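3.2 Where people say they put things

I went into the interviews thinking I'd be asking about tidiness. By the second kitchen table in Burkum I had more or less given that up, and was asking about memory instead. Almost everyone I spoke to could tell me where the spare keys were, or the good scissors, but very few could tell me why they lived there (my favourite answer was "they just went in once and stayed"). Hovland calls this settling, and I've borrowed his word for the rest of the paper, though I use it a bit more loosely than he does.

We visited 20 homes in Burkum and a smaller group in Stenunance, mostly in July, when people were in and out of the garden and quite happy to talk. Each visit began with the same request: tell me about one place in this room where things end up. Open shelves came up again and again, and cubby shelves most of all. 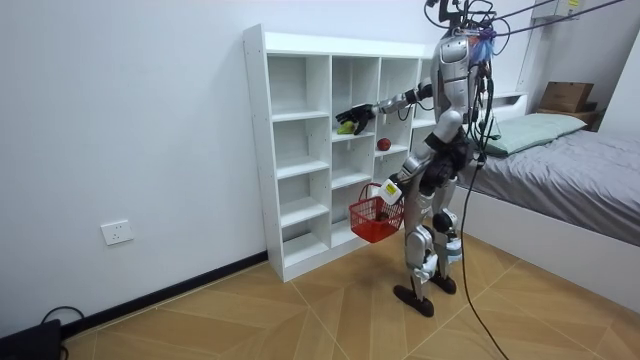 Figure 4. White cubby shelf against a white wall, with a bed on the other side of the room.

What I liked about the cubby shelf as a talking point is that people give its squares names. One woman had "the post", "the dog" and "Sixten's problem", and she used them quite naturally, as you might use street names. Drawers hardly ever got this treatment. They were top, middle or bottom, and that was that. I think being able to see into the thing matters a great deal here, and Rustad, who did the Stenunance visits, came to the same view on his own before we had compared notes.
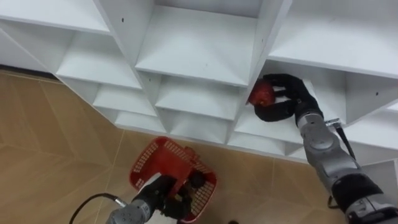
Figure 5. Open compartments of a white modular unit, seen from above.

Names also outlast what they describe. In one house "the post" had held no post for years - it was all batteries and birthday candles - and yet the whole family still sent each other to it without a second's confusion. When I pointed this out they were a little put out, and then very funny about it. I've kept the full exchange in the appendix, as it shows better than my summary can how a label drifts away from its contents and goes on working perfectly well.

Not every household did this, mind you. In 3 of the Burkum homes the shelf had no names at all, and people simply pointed.
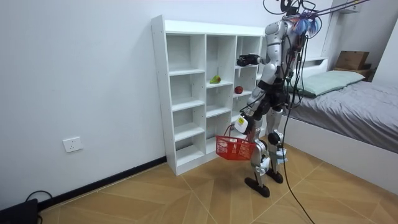 All of those were homes with one person living in them, so there may be nothing odd about it: you don't need a word for a place if you never have to send anyone there. I'd want many more visits before leaning on that, and the Stenunance group doesn't help much, as everybody in it shared a home with at least one other person. I come back to the question of who the names are for in section 4, where I look at what happens to them after a move.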